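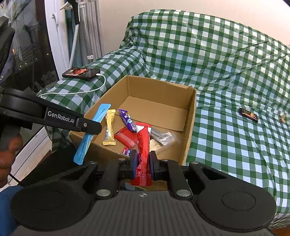 Lenni Heinonen held that sorting takes place before anything goes into the box, while packets are still lying on the seat, and that the box only records the result. Our interviews in the 11 Flurnmont households support this in part. Most people packed snacks on the sofa, with the box set straight on the cover, and decided on each packet as they picked it up. Long stick packets were usually left for the end, as they do not lie flat against shorter ones. In four homes they were stood along a side wall.
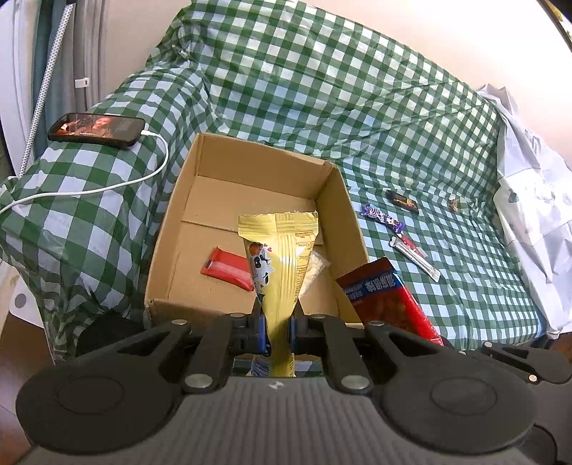

Figure 2. Yellow snack packet held upright above an open cardboard box, with a small red packet on the box floor.

Wrapper color was named as a reason for grouping less often than length (see Section 4).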